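Kategorie: Projektberichte / Spielecke Haworth

Zwischenstand Dezember, für Poppy Tunstall

Liebe Poppy, bei uns geht es gut voran! Von den bewilligten 2.733 Euro sind 2.039 ausgegeben, das meiste für den Boden und die Regale (die Rechnungen schickt dir Liam noch). Für die Einschenk- und Stapelspiele nehmen wir einfache Sachen — Becher aus Kunststoff und Dosen mit Lasche am Deckel.

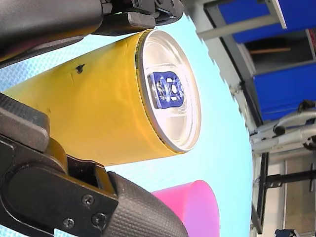
Boden und Spielfläche

Die blauen Puzzlematten finde ich richtig schön, und verlegen kann sie wirklich jeder. Elsie hätte gern noch 14 Stück für die Ecke am Fenster, das wären 392 Euro. Geht das aus dem Rest? Die Regale von Hivon kommen leider später als geplant.
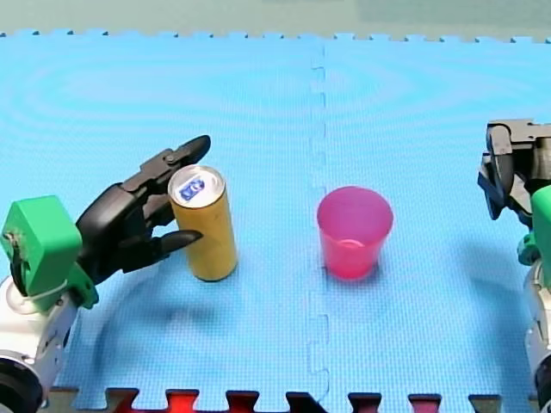 Dose und rosa Becher auf der blauen Matte

Den nächsten Bericht schreibt Dennis.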